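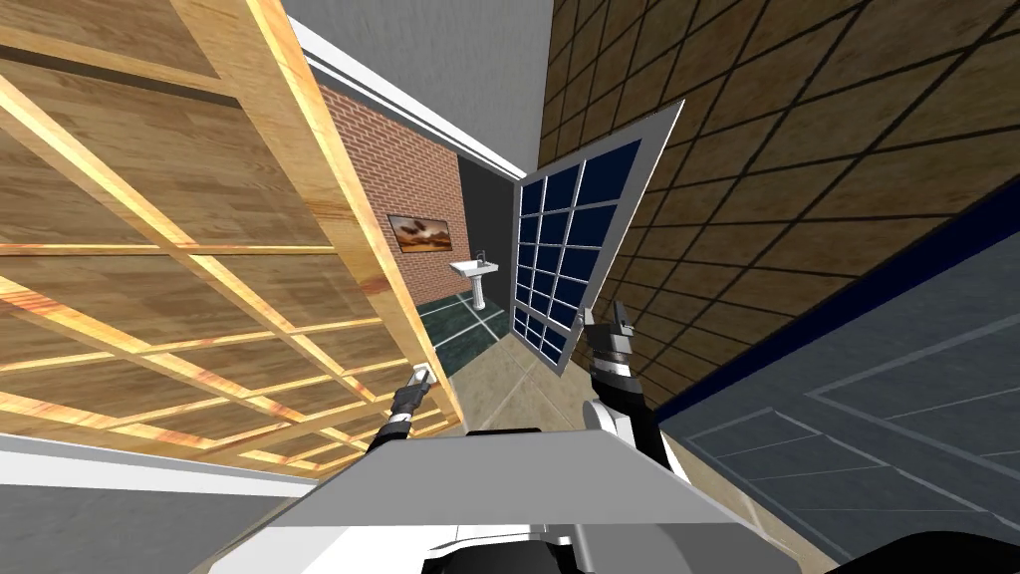 Figure 3. Rendered interior with a wooden lattice structure and, through the doorway, a bathroom with a brick rear wall and a pedestal sink.

3.2 Household survey and ventilation practice

The survey covered 499 households in the districts of Wiston and Flovholm. Each household received a printed questionnaire on bathroom use, window opening and laundry drying, and 115 of them also agreed to keep a humidity logger in place until October. Homes with fewer than two habitable rooms were left out. Where a bathroom opened directly onto a bedroom, the logger was placed on the bedroom side of the doorway, at the height of the door handle.

Residents were asked how often the bathroom door was left open after bathing. Answers were recorded on a scale of one to 7 and were not adjusted for the size of the household. The questionnaire was last revised in August 2023, when two items on extractor fans were reworded at the request of the Kevar housing office.

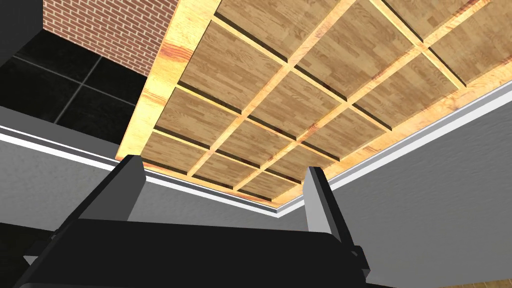 Tenure had a stronger link with window opening than building age did. Tenants in Flovholm reported shorter airing periods than owners - a pattern also present in the earlier Hapeta study, which drew on 200 apartments. Brick rear walls were coded separately from plastered ones, as surface finish may affect how quickly moisture is taken up. The coding rules are set out in the appendix, together with the treatment of missing answers.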